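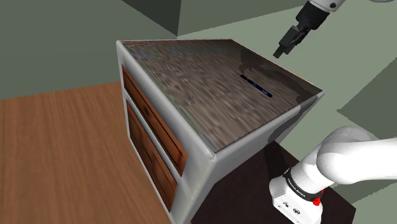
Figure 2. Box-shaped cabinet with a drawer front and a wood-grain top.

Week 2 - Grain, movement and case furniture

Read this before Monday's workshop. The first half repeats the lecture and the second half is the exercise.

Moisture content

Moisture content (MC) is the mass of water in a piece of timber divided by its oven-dry mass, given as a percentage. Green timber can be well over 100 per cent. Below fibre saturation point, usually taken as 25 to 30 per cent, the cell walls start to lose water and the board shrinks. Above that point only free water is leaving and the dimensions hardly change.

Timber left in a room long enough settles at its equilibrium moisture content, which depends mostly on relative humidity and to a lesser degree on temperature. A heated house in winter is much drier than an open shed. Bring boards inside well before you cut joints.

Direction of movement

Tangential movement (along the growth rings) is largest. Radial movement (across the rings) is often near half of that. Movement along the grain is small enough to ignore in furniture. A backsawn board therefore moves more across its width than a quartersawn board of the same species, and it also tends to cup.

Working formula:

change in width = width x coefficient x change in MC

Worked case: a solid top 500 mm wide, coefficient 0.0025 per 1 per cent MC, MC falling from 12 to 8 per cent. 500 x 0.0025 x 4 = 5 mm. A top glued hard to its sides along the full depth can't take that up, and it will split or pull the joints apart.

Fixing a solid top

Use buttons in a groove, slotted screw holes or figure-eight plates. Fix the front edge firmly so the overhang above the drawer stays even, and let the back move. Drawer fronts need the same thought - a solid front with horizontal grain grows in height, so leave a larger gap if you are building in the dry months.

Veneered and printed tops

Veneer on a stable core moves very little and can be glued down all round. Printed grain is a surface pattern only and tells you nothing about movement. Check the end of the panel before deciding what you have.

Exercise

The Osta cabinet has a solid top 609 mm wide. The Dandby version is the same size in veneered board. Using the coefficient above and an MC change of 3 per cent, work out the movement in the Osta top and sketch a fixing for each. Bring both sketches on Monday.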